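Staven Youth Club Card Set

Product code 882
Made by Banberg

Session cards for youth clubs, after-school groups and peer educator training

The Staven set is a boxed pack of discussion and activity cards for people who work with young people aged 11 to 18. It was put together by Jaanus Siliņa, who ran evening clubs for a number of years before moving into training, and Ashraf Fawzy, who wrote most of the role-play material. The cards are meant for ordinary club nights where you may have a mixed group, a short slot and no projector.

There are 242 cards in the set, sorted into five decks. Each deck can be used on its own. The wording is kept short so that members can read the cards out themselves.

What the decks cover

Starters — quick questions for the first ten minutes, while people are still arriving.
Friends and home — falling out, moving house, step-families, being left out.
Body and health — growing up, sleep, food, relationships, where to get advice. The cards in this deck are marked for 11 to 13 or for 14 and over.
Work and money — first jobs, interviews, phone contracts, lending to friends.
Running things — for youth councils and young leaders. Includes planning a trip, chairing a meeting and dealing with a complaint.

Using the set

Most groups take six to eight cards per session. Deal one to each pair, give them a few minutes, then bring the group back together. The leader's booklet has timed plans for 20, 40 and 60 minutes, along with notes on ground rules, what to do if a member tells you something that worries you, and how to close a session that has become heavy. It does not replace your own safeguarding policy, and you should read the two side by side before you start.

Anyone may pass on a card. This is printed in the booklet and we suggest saying it aloud at the start of every session, including with groups who have heard it before.

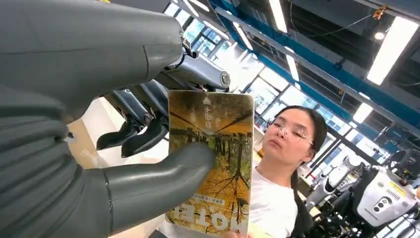 In the box

Five decks, each with its own paper band
Leader's booklet, stapled, 32 pages
Blank cards for your own questions
Sign-up sheet and feedback form, both free to photocopy
Storage box with lift-off lid

Material and care

The cards are printed on both sides and have rounded corners. They can be wiped with a slightly damp cloth. Do not soak them. The blank cards are uncoated and take pencil, biro or felt tip, but they will mark if they get wet.

Replacement decks can be ordered singly. Please quote the deck name as well as the product code, as the Body and health deck was revised for the current edition and the older cards are numbered differently. If you have an older box and only want the revised deck, it fits the same storage box.

Training

A half-day course for new leaders is held at Fudside each September and can be run at your own club for groups of up to 16. It starts at 9.30 am. The morning covers choosing cards for a group you do not know well, working with a co-leader and handling silence. Older members who are training as peer educators are welcome if they come with an adult worker. A set is provided for use on the day but is not included in the course fee.

Other languages

The full set is available in English only. The Starters deck has also been translated into French and Spanish by Qudah, and both versions are sold separately. They come without the leader's booklet.

Ordering

Sets are sent out from our Fudside store. Clubs, schools and councils may order on account with a purchase order number. The current edition was printed in a run of 1000, and when it has sold out we will take names for the next one.

Unused sets may be returned within 28 days if the paper bands are still in place. For missing or misprinted cards, send us the card numbers and we will post replacements free of charge.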